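Je relis mes vieux carnets de vocabulaire suédois et je voudrais vous parler de l'apprentissage des langues à l'âge adulte. Fil. Prenez un café, j'ai des comptes à régler.

Tout commence en décembre, il y a trois ans, quand je décide que je parlerai suédois avant l'été. Je n'ai pas précisé quel été. Rétrospectivement c'est la seule clause prudente du contrat.

Pourquoi le suédois ? Parce que j'avais lu trois romans policiers traduits et que je trouvais les gens bien chauffés et mal lunés. Je me suis sentie appelée.

Première étape, l'application. Mukus, pour ne pas la nommer. Mukus vous apprend d'abord à dire que la tortue boit du lait. Puis que les tortues boivent du lait. Au bout de quinze jours je savais parler d'une tortue au passé, mais toujours pas demander où étaient les toilettes.

Mukus envoie aussi des notifications. Au début : « On continue ? » Puis : « Vous nous manquez. » Puis, un soir à 23 h : « La tortue se demande où vous êtes. » J'ai fait ma leçon dans le noir, avec un fond de culpabilité que ma propre mère n'a jamais réussi à obtenir.

Deuxième étape, les cours du soir. Salle municipale, chaises d'école primaire, genoux au menton. Notre professeure, Maxine Treloar, est une Galloise mariée à un Suédois et installée à Nantes. Elle enseigne donc sa troisième langue dans sa quatrième, ce qui calme tout de suite ceux qui arrivent en soupirant que les langues, c'est un don.

Maxine a une règle : pas de français pendant la pause. Résultat, pendant la pause on se tait et on mange des biscuits. J'ai rarement été aussi proche de la culture scandinave.

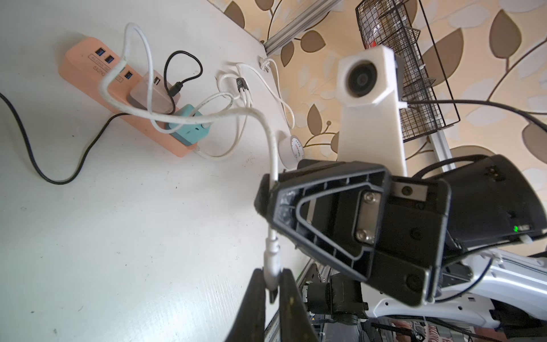
Au troisième cours, on attaque les voyelles. Le suédois en a neuf, longues ou courtes, et au moins une que je soupçonne de n'exister que pour repérer les étrangers. C'est le u. Il faut arrondir les lèvres comme pour siffler, puis renoncer à siffler.

Mention spéciale au son sj, qui commence dans le mot « sju » (sept) et finit quelque part derrière la glotte. Il y a plusieurs façons de le prononcer selon les régions. J'en ai inventé une, elle est très personnelle, on m'a tapé dans le dos.

Je dois aussi vous parler de Radomir Leka, mon voisin de table. Radomir parlait déjà cinq langues et s'était inscrit « pour entretenir l'oreille ». Il notait tout dans un cahier à spirale, en trois couleurs. J'ai voulu le détester, mais il apportait les biscuits.

C'est lui qui m'a conseillé les fiches. Un mot par fiche, une boîte, on révise chaque matin. Objectif du paquet complet : 1024 mots. J'en ai fabriqué quelque chose comme 40, avec une écriture magnifique. J'ai ensuite passé une soirée à choisir la boîte.

Personne ne met assez en garde les débutants contre la papeterie. On achète un beau carnet et le cerveau classe le dossier comme traité.

Puis vient le voyage, évidemment. Göteborg, quatre jours. J'avais préparé une phrase pour la boulangerie, répétée dans l'avion, dans le tram et devant la vitrine. Je la dis. La vendeuse me répond en anglais.

Je recommence le lendemain, avec un meilleur u. Elle me répond encore en anglais, mais plus lentement.

Le troisième jour, miracle, elle me répond en suédois. Une longue phrase, chaleureuse, avec au moins deux subordonnées. Je n'ai rien compris. J'ai dit « oui » et je suis repartie avec deux brioches de plus que prévu et un pain au cumin de la taille d'un oreiller. Très bon, le pain.

Ce qui m'a vraiment débloquée, c'est bien moins glorieux : la radio en faisant la vaisselle. Tous les soirs, sans rien noter, sans chercher à suivre. Pendant des semaines c'est de la soupe. Et puis un jour on comprend « pluie », puis « demain », puis « pluie » encore. La météo est une excellente pédagogue, elle n'a pas peur de se répéter.

L'autre chose utile : les livres pour enfants. Je recommande sans honte. Ça se lit en une soirée et on y rencontre nettement plus de vocabulaire de cuisine que dans les polars, où les gens boivent surtout du café en regardant un lac.

Bilan à ce jour : je lis à peu près le journal, je comprends la pluie, je parle comme quelqu'un qui déplace des meubles. Maxine dit que j'ai « beaucoup de courage ». J'ai vérifié dans deux dictionnaires, il n'y a pas de second sens.

Radomir, lui, s'est mis au finnois. Il paraît qu'il y a quinze cas. Il m'a proposé de l'accompagner – je lui ai répondu en suédois que la tortue avait bu tout le lait.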